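Recording packing demonstrations with a hand-held gripper, part 2

By now the gripper should be calibrated and the camera clock matched to the tracker. Part 2 covers the packing task and how we cut the recordings for training.

1. Put the tray on the table at an angle. Change the angle every 3 runs, so the policy can't learn one fixed position.

2. Start with the fingers wide open and hold them open for a moment. The Berko script uses that pause to find the start of a run. 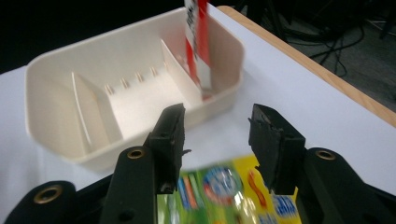
Souad Ragab wrote in to say that her group at Durkura drops the pause and marks the start with a foot switch, with fewer bad cuts.

3. Record 50 runs per object. Move at your normal speed - slow, careful runs gave us a slow, careful policy.

4. Keep the fast parts. We used to throw out any run with blurred pictures, and the policy trained on what was left stalled halfway to the tray. With the blurred runs put back, it finished 70 per cent of its packing trials.
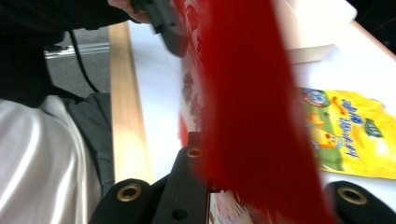
Did you weight the blurred pictures any differently in training, or just leave them in as they were?

Left in as they were. Lahlou has a weighting option but we haven't tried it.

5. Export with the gripper width included, then check 3 runs by eye before you train.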